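Step 4. Gripping the bar (Fillura club arm)

1. Set the speed to 6 before you touch anything else. I forget this constantly!
2. Bring the fingers in so the bar sits between them, then close slowly.
3. Save the pose as slot 2.

Caution: keep your hands off the tabletop while the arm is live, even if you're only nudging the bar (I know, I know).

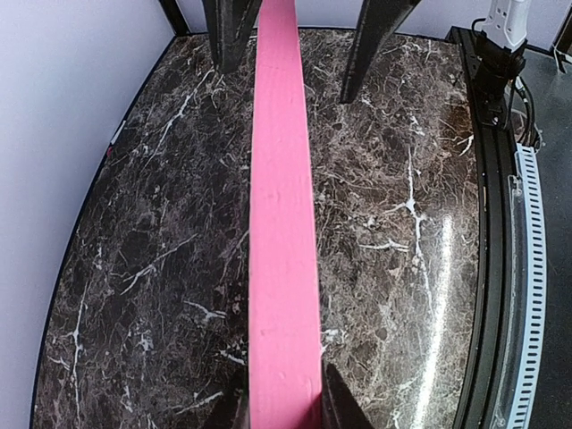

Can I use last season's Fostix pose file?
Only after you re-zero the wrist, and then resave it under a new name.

4. Run the lift at 47 percent grip and watch for slipping.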